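Last updated: 7/18/25

Print this article | E-mail this article

Writing the rules before the arm moves

Most written guidance on robots deals with guarding, speed limits and emergency stops, and assumes a fenced cell with a fixed task. It has little to say about a single arm on a kitchen counter, and less about the simulated trials that now come before any such arm is bought. The Gurnthorpe code of practice was drafted to fill part of that gap. It runs to 42 clauses, of which 14 apply only to simulation. The second edition was circulated in June.

The code starts with the record. Clause 1 requires every simulated trial to carry a start state, written down before the trial begins: the position of the arm, the objects on the counter, the surfaces the arm may touch and those it may not. A trial with no start state may be kept for interest but may not be cited in support of a safety claim. Of the first 700 trials submitted for review under the earlier edition, 234 failed on this point alone.

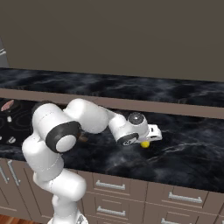

Clause 6 deals with approach. The gripper must slow down inside a stated distance of the object, and the distance must be fixed for the whole series. Earlier practice allowed the operator to set it trial by trial, which made results from different sites hard to compare. The new wording also asks for the approach distance to be measured from the lowest point of the gripper. At Clukutgate, where the measurement had been taken from the wrist, the change meant that a full series had to be run again.

Small round objects are treated separately. They roll when touched off centre, and a simulator with poor contact settings will either exaggerate the effect or suppress it. The code asks for the friction values to be printed on the front sheet of the report, together with the date on which they were last checked against a real surface. Polished stone, sealed timber and glass each need their own entry. A single value for "worktop" is no longer accepted.

Clauses 11 to 17 concern heated surfaces and caused most of the argument in drafting. The agreed text treats any hob as live unless the start state says otherwise. The arm may pass over it, but may not pause there for longer than the limit set in the risk assessment, and may not use it as a resting position between tasks. The rule holds in simulation as well as on hardware. A control program that has learned to park over a burner in software will do the same on a real counter.

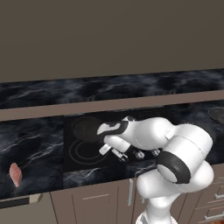
Lesego Potgieter objects to the last point and has put the objection in writing. A simulator exists so that unsafe positions can be tried at no cost, the argument runs, and a rule that forbids them "throws away the one advantage we have". Potgieter would prefer a marking scheme in which hob pauses are allowed, logged and counted against the score, with the ban kept for hardware. The Yorath working group has asked for the same change.

The drafting group accepted half of this. Clause 15 now permits pauses over the hob in exploratory runs, provided that those runs are labelled and held apart from the runs used for approval. The label must be applied before the run starts. Relabelling afterwards is treated as a fault in the record and must be reported as one.

Raw food has its own annex. It is short. Any gripper surface that has touched raw meat or fish is classed as soiled until a cleaning step has been logged, and a soiled gripper may not go on to handle pans, utensils or cooked food. Most simulators do not model contamination at all, so the annex asks for a simple flag that is raised on contact and cleared only by the cleaning step. Skarkwood added the flag to its own test software in under a day.
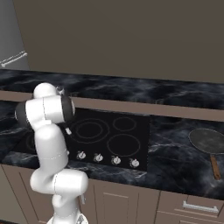

Controls are covered in clause 23. Knobs, switches and handles must be listed in the start state even when the task does not use them, and any contact with them counts as an event. The force need not be high. A light brush with the forearm is enough to turn some types of knob, and the report should give the part of the arm that made contact as well as the time.

Camera views are the weakest section. The code says that at least one view must show the gripper and the target together, but does not say what should happen when the arm blocks that view for part of the run. Reviewers at present mark such periods as unobserved and judge the remainder. A firmer rule has been held over to the third edition, along with the question of how long records should be kept.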